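Gerach Makers Forum > Out and About > Deltcombe open day, worth the drive?

solderfumes
Went to the Deltcombe open day on Sunday. 30 minutes in line for the parking lot, 8 dollars for a sandwich, and then the best part was two robot arms and a school bag. Anybody else go?

plinth718
I was there. The Moya stand had the biggest crowd and the least to look at, a conveyor going in a circle with a guy in a polo shirt telling us it was the future. The bag table was over by the fire exit and had maybe a third of the people. I stayed for three rounds.

oldgantry
Saw it. Wasn't impressed. My six-year-old packs a bag faster than that and complains the whole time, so you get entertainment too.

solderfumes
Your six-year-old has been training for six years, and you do the zipper.

oldgantry
I do the zipper, correct. And I don't need a wall outlet and a handler with a laptop.

hexkey_556
Speed is the wrong thing to grade. Fabric is miserable for a machine. A box stays a box, but a backpack is a different shape every time you touch it, and the opening goes wherever it feels like. Give me a slow arm that can find a zipper pull over a fast one that stacks identical cartons.

oldgantry
I'd pay money for the cartons. That's my point. Who is buying the zipper robot?

plinth718
Somebody asked the demo person exactly that and got a long answer about "soft goods" – I wrote down none of it. Rirnow had the next table over and looked thrilled to be losing their audience to a bag.

tapewormgear
Question from someone who stayed home: one person driving both arms, or was it running on its own? Big difference, and open days are famously shy on this subject.

solderfumes
I asked. The answer was "a bit of both, depending on the round," so make of that what you will.

tapewormgear
I make of it that somebody was driving.

hexkey_556
Possible. I'd still like to see you do it through a pair of grippers.

solderfumes
Pictures from the bag table, since two of you asked. Markers in the first, zipper pull in the second.

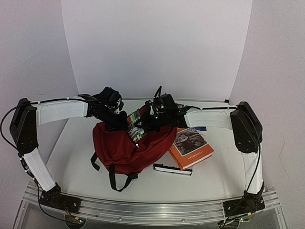
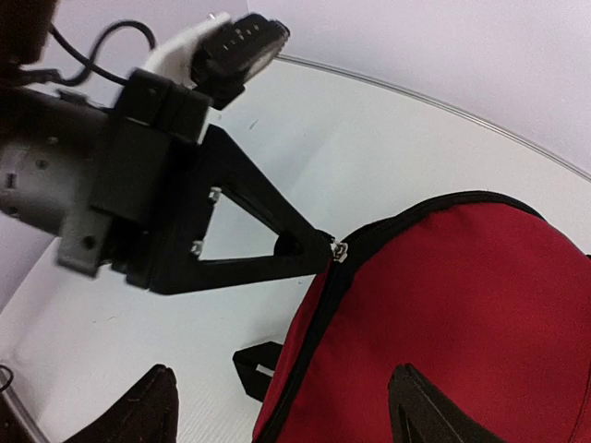

Page last changed: Sunday, 9:40 pm

oldgantry
Fine, the tip on that little pull is neat. I'd have guessed it would need a bigger tab. Still not buying one.

plinth718
Does the book go in too? It's sitting right there next to the bag and I can't remember it from any of my rounds.

solderfumes
Didn't see it go in. I left to find my car.

tapewormgear
Is there another one of these before May? I'll bring my own sandwich.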